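News > Visits > Open days

Search this site Enter keywords Go

Bagging the groceries with Matěj Krajčí
Jun 19, 2018
By R. Jelínek

I'd told myself I would stay at the Clusby open day for ten minutes, tops. Two hours later I was still there, leaning on a railing with a paper cup of cold coffee and pestering Matěj Krajčí with questions (sorry, Matěj!).

He runs the demo bay at Fustik, and he's a good sport. "Everybody wants to see it lift something heavy," he told me. "Then I show them a plastic bag and they get bored. A bag is the hard part! It never has the same shape two times in a row."

So fruit and a bag it was, with two arms on the job. Matěj started on this in March and says he has watched around 100 tries since. I asked if he still enjoys it. "Ask me after lunch," he said, and then he talked for a good while about how the arms have to share the work – one busy with the bag, the other with the food.

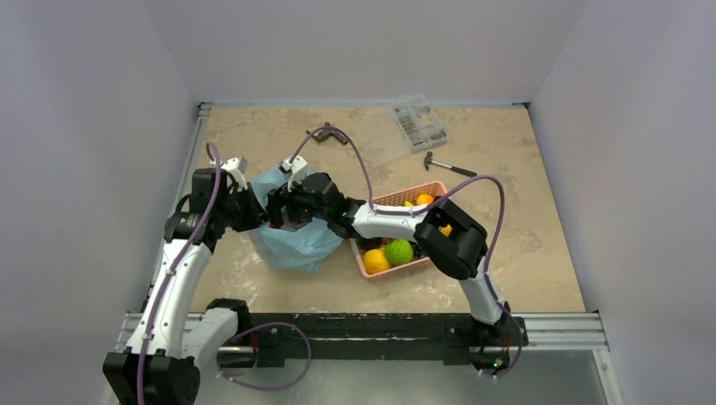
Prurkanico, standing next to me, wasn't sold, and wanted to know why a store would wait on a machine when a teenager could pack the same bag in 9 seconds. Matěj took it well. "The teenager is faster," he said. "I'm not racing him. I want to know what the arms do when the bag folds over on itself."

And what do they do? "Sometimes they wait. Sometimes they make it worse," he said, laughing. He'd like to try paper bags next, and after that maybe a knitted one his aunt gave him – he's a little scared of that one. The bay is open again tomorrow until six.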